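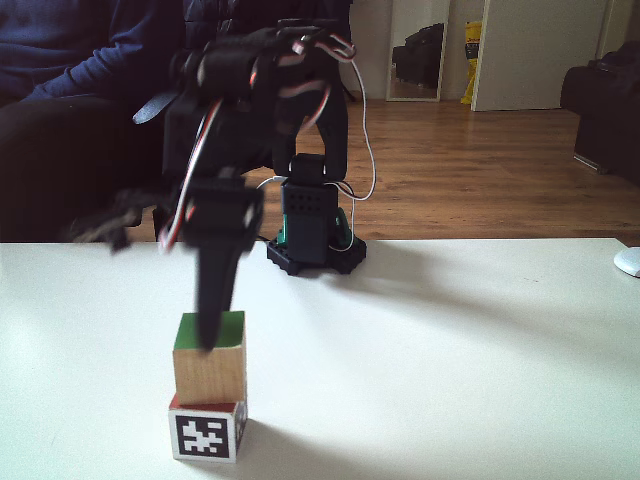
A tower of two cubes. The upper cube is wooden with a green top face; the lower one has a black-and-white marker on its front.

Stacking cube

A stacking cube is a small block with six equal square faces, made to be placed on top of others of the same size. Stacking cubes are used as toys, as counting aids in schools, and as test objects wherever a simple, repeatable shape is wanted. They differ from interlocking bricks in having no studs or sockets. A tower of plain cubes is held up only by weight and by friction between the faces.

Materials and finish

Beech, maple and birch are common woods for stacking cubes. The blanks are sawn from square strips, sanded, and given slightly rounded edges. A cube may be painted on every face, left bare, or painted on one face only so that the grain shows on the sides. Thick paint can leave a ridge along an edge, which makes the cube above it rock. Printed faces usually carry letters, numbers or pictures. Some carry square black-and-white markers that can be read by a camera.

Stacking

A two-cube tower stands as long as the center of gravity of the upper cube lies over the top face of the lower one. For cubes of even density, the upper cube can be shifted by just under half its width before it tips. Taller towers are less forgiving, as small offsets add up from one level to the next.

Sets and makers

The Kustetti workshop in Lyons sold boxed sets with one painted face per cube, in green, red, blue and yellow. Its designer, Agnes Gunn, kept the other faces bare to save drying time. The school edition came in a crate of 1000 cubes. A rival maker, Kakton, offered a crate of 2000 in a smaller size, and the two sizes do not stack well together.

Games

In the game Fulau, 2 players take turns adding to a shared tower. A player who knocks it down loses the round, and the first to lose 3 rounds loses the game.

See also
Alphabet block
Counting rod
Dice stacking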